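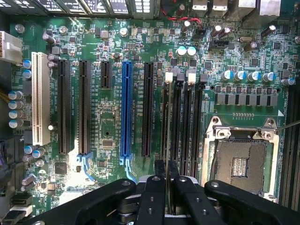
JELLPORT, January 13, 2023 – The Kiscombe Repair Library will open its second workshop in Jellport next month, giving residents a place to fix household electronics, lamps, small appliances and desktop computers at no charge. The new workshop takes over the ground floor of the former Bellent shoe warehouse, close to the ferry landing. It will lend tools, hold evening classes and keep a stock of salvaged parts that members can take home. Desktop computers are the most common request at the original Kiscombe location, and the Jellport stock will lean heavily toward them. Parts are sorted by what they connect to, so a member with an older sound or network card can ask for a motherboard that still has a white PCI slot next to the newer PCIe ones, and staff will look for a match on the shelf.

The Repair Library started as a single bench at the back of the Kiscombe public library and moved into its own building two years later. It now has 900 members. Many of them travel from Jellport and the towns along the south shore, a trip that takes most of a morning by bus. Requests for a location closer to the coast have come in steadily, and the lease on the Bellent building was signed in August.

"People were bringing toasters and computer cases on the bus," the Repair Library said in a statement. "Some of them made the trip twice, once to drop off and once to pick up. We wanted to be where they live."

The Jellport workshop will have 30 workstations. Each one has a grounded mat, a task light, a multimeter and a basic set of screwdrivers. Soldering stations are in a separate room with its own ventilation. A third room, which was the warehouse office, will be used for classes and for members who need a quiet place to work. The entrance, restrooms and all three rooms are on one level.

Membership is free for residents of Jellport and Kiscombe. Residents of other towns can join for a small yearly fee. Members may reserve a workstation for up to 2 hours at a time and can extend the session if no one is waiting. Walk-ins are welcome when space is open. Children under 12 must be with an adult, and anyone who wants to use the soldering room must first take the short safety class.

The workshop does not accept microwave ovens, tube televisions, gas appliances or anything with a swollen battery. Staff can give directions to the county drop-off site for these items. Refrigerators and air conditioners are also outside what the workshop can handle.

Classes for the first season cover replacing a lamp cord, cleaning a vacuum cleaner motor, changing a laptop battery and moving the parts of an old desktop computer into a new case. A four-part course on finding faults with a multimeter will also be offered. Class size is limited, and registration opens at the front desk on the first day of operation. The same classes will continue in Kiscombe.

Funding for the build-out came from the Woo Family Fund, which paid for the wiring, ventilation and workbenches. The town of Jellport is providing the building at a reduced rent for the first three years. Running costs will be covered by donations, out-of-town memberships and the sale of surplus parts.

Last year, members and staff at the Kiscombe location repaired 263 desktop computers. Most had failed power supplies, worn-out fans or bad memory. Machines that could not be repaired were taken apart for usable parts, and what remained went to a licensed recycler. The Jellport workshop will follow the same practice. Drives left in donated computers are wiped or destroyed before anything goes on the shelf, and donors can ask for the drive to be removed and handed back to them on the spot.

Donations of working or non-working desktop computers, lamps, radios, sewing machines and hand tools will be accepted at the side door of the Bellent building beginning this week. Donors are asked to bring power cords and any manuals they still have. Large donations from offices or schools should be arranged in advance with the Kiscombe front desk.

The opening date and regular hours will be posted at the Jellport and Kiscombe libraries and at the ferry landing once the final building inspection is complete.

About the Kiscombe Repair Library

The Kiscombe Repair Library is a nonprofit workshop that lends tools and bench space to the public and teaches basic repair. It is open to all residents of the region.

Media contact: Press Desk, Kiscombe Repair Library. Requests for interviews or a visit to the Jellport building before opening can be made at the front desk in Kiscombe.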